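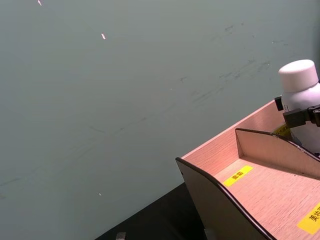
I've spent most of March swapping grippers on and off the same arm, and I said I'd write up how it went once I had enough runs to compare. The short version is that I'm keeping the Soomro fingers for the sorting work and putting the Mestudari ones back in their box until I have something flatter to pick up.

The job is the one I described last time. Cosmetics bottles and tubes go into a wooden organizer with a compartment for each kind of product, and every compartment has a yellow label on its floor. The arm has to get the item over the divider, lower it, let go and come back out without dragging anything with it. Picking the bottle up was never much trouble with either set. Most of my failures were at the divider.

The dividers in this organizer have a curved top edge, low at one end and high at the other. If the arm comes in over the low end there's plenty of room. If it comes in over the high end, the fingers have to hold the bottle near the shoulder so that enough of it hangs below them to reach the floor of the compartment. The Mestudari fingers are wide and have a flat pad, and I liked them on the bench. Inside a compartment they need space on both sides to open, and they didn't have it. I had them let go of a bottle quite neatly and then knock it over on the way out more than once.

The Soomro fingers are narrower and open less. They're also a bit soft, so a round bottle settles into them if the approach is slightly off. The cost is that the bottle can turn in the grip. For this task I don't care which way the print faces, so I let it turn. If you were putting things on a shelf with the front showing you'd want to sort that out first.

I ran 90 placements with each set, using the same start positions. The Mestudari set took nearly 3 seconds longer per placement, most of it spent on the slower exit I had to give it. I haven't tried to work out how much of the rest is down to my tuning.

The second thing I changed was the wrist camera. Ebere Adeyemi lent me a smaller one and told me to mount it closer in than I had the old one. I was doubtful, but she was right about the height. From the old position I could see the whole organizer and hardly anything of the fingertips. From the new one I lose part of the organizer for most of the approach, but I can see the cap, the divider edge and at least one label together, and those are what I need in the last part of the move.

Two problems with it so far. White plastic under the ceiling lights goes very bright at some angles, and I've had to turn the exposure down by hand. And the labels get hidden. Once the bottle is over the rear compartment, the divider and the gripper cover most of the label back there, so there's no point asking the camera to confirm it at that stage. I now read the labels from further out and store the result before the arm goes in.

The controller is still the Turnimport one. I meant to compare it with the unit Itsuki Wada uses at Gretosside, and he was good enough to send me his settings, but his arm is a heavier model and the numbers didn't carry over. His advice on the release was useful all the same. He opens the fingers in 2 stages, a little first, then a pause, then the rest. I copied that and the bottles stopped following the fingers up — mostly. Tubes still do it, especially the ones with a wide flat end.

Next I want to try 9 mm pads on the Soomro fingers in place of the ones they came with, and see whether the tubes behave any better. I also need to redo the cable at the wrist, because it pulls when the arm reaches for the far corner. I'll post the pad results when I have them.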